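Foro > Hardware > Desguace y recuperación
Tema: Orden de desmontaje en torres de oficina, ¿CPU antes que disco?

grendin_171
Tengo un lote de 200 torres para recuperar piezas. En Salem sacábamos siempre primero el disco y después el procesador. El procedimiento nuevo de Jolcombe lo invierte. ¿Algún motivo técnico?

pastatermica
Ninguno eléctrico, con el equipo desenchufado. El disco guarda datos y conviene registrarlo cuanto antes. Yo no cambiaría el orden.

m_gondal
Discrepo. Con el zócalo abierto y la caja tumbada, lo que hay que vigilar son los pines. Si la CPU sale primero, pones la tapa protectora y te olvidas.

pastatermica
Si pones la tapa. En el último lote que me llegó faltaba en casi todas las placas y rechacé 400 pesetas de las antiguas en chatarra, por decir algo. Un conector SATA colgando sobre un LGA abierto dobla pines.

grendin_171
¿Y la CPU suelta dónde la dejáis? Aquí van a una caja con espuma y no me convence.

m_gondal
Bandeja con alojamiento, nunca espuma corriente. El disco, por los laterales, sin apoyar los dedos en la electrónica. La memoria puede quedarse en su ranura hasta el final.
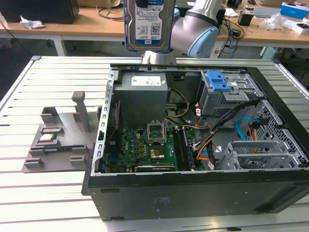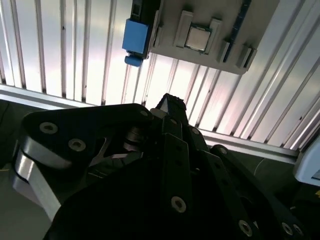
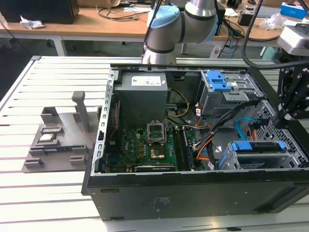
Mohsin Gondal
Responsable de desmontaje, Clirkano

En la primera, disco de 1.0TB de Western Digital y zócalo ya sin procesador. En la segunda, la CPU en bandeja gris. En la última se ve el retén levantado y los pines al aire; el mazo grueso cruza en diagonal hacia la memoria, y ese es el cable que yo apartaría antes de tocar nada.

pastatermica
Pues me das la razón: zócalo abierto y cables por encima de la placa. Una brida y cinco segundos.

tahira_sial
La brida sí. El orden me da igual mientras se anote el número de serie del disco al extraerlo. En Grendinville llevamos 3,000 equipos en la hoja y los únicos huecos son discos apuntados al final del turno.

grendin_171
Entonces: brida, CPU, tapa, disco, registro. Lo pruebo con el próximo palé.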